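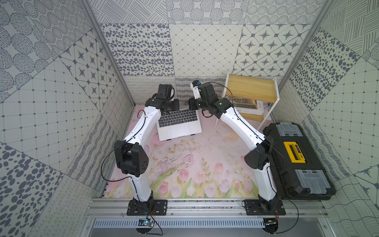
Tuesday, late

Up at 4:40. Rurkton still dark, frost on the ramp in April, of course. Preflight by flashlight. Left main tire looks tired but legal. Fuel truck kid asleep in the cab, had to bang on the door.

Zaid in the right seat for the first leg. He's getting better. Still talks too fast on the radio, Cleltton approach made him say it all again and he went red to the ears. Told him slow down, they can't see you. He hand flew the whole descent and held the speed nicely, then floated halfway down the runway. Didn't say much. He knew.

Two pax out, both from the Khan office. One wanted to know if we could leave early next time. Lady, you were the late one.

Sat at Cleltton for 3 hours. Bad coffee. Did the weight and balance for the trip back and got a number I didn't like, did it over, I'd put the bags in twice. Fine after that. Should of eaten before I started.

Widad called from the hangar. The other airplane is still down, they're waiting on the fuel pump and it won't ship till the end of the week. So it's me and this one till then, every leg. She says the owners want to talk about selling it. 211 hours left before the engine overhaul and they don't want to pay for it, that's what it comes down to. I like that airplane. Didn't tell her so.

Way home was bumpy below 6,000, smooth on top. Ceiling came down faster than forecast. Broke out 200 feet above minimums with the lights right where they should be, good feeling, nobody in back said a word until we parked and then they all talked at once. Zaid wants to log the approach. Told him he can log the next one when he flys it.

Paperwork. Squawked the tire, the cabin reading light, the door seal again. Third time for the seal. Wrote it in capitals.

Medical is coming up and I haven't booked it. Call Dr. Srour's desk in the morning. Also recurrent, Jucélia is holding a sim slot for me but needs a yes by lunch.

398 dollars for the new headset repair. For a repair!! Mom's birthday card still on the counter, no stamp. Leftover rice for dinner standing up. Show time is 5:30 again, bed now.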